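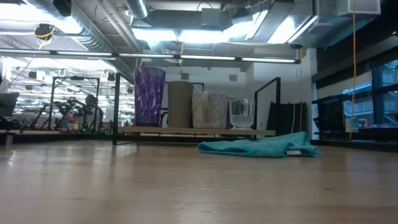

Signing up for the food benefit program took me two visits and one phone call to a man named Nigel Tindall, who was very patient about my inability to find a gas bill. The office in Cirkdale wants proof of address, proof of income, and the actual baby. I had brought the first two. While I waited for the callback I got as far as lining up four containers on the shelf and dropping a teal towel on the table in front of them, and I called that meal planning.

The card finally came 12/12/2019. It covers milk, eggs, beans, cereal and a produce allowance, and the cereal rules run longer than my lease. I stood in the aisle at Jaramillo for a good while comparing box sizes before Freya Bramwell at the register told me the store brand was fine and the one I was hugging was not.

Anyway, if you're within 5 miles of the office, go early and bring the gas bill. The line is up to 137 people in December and there is one working chair. My next appointment is in the spring, and I've already lost the folder.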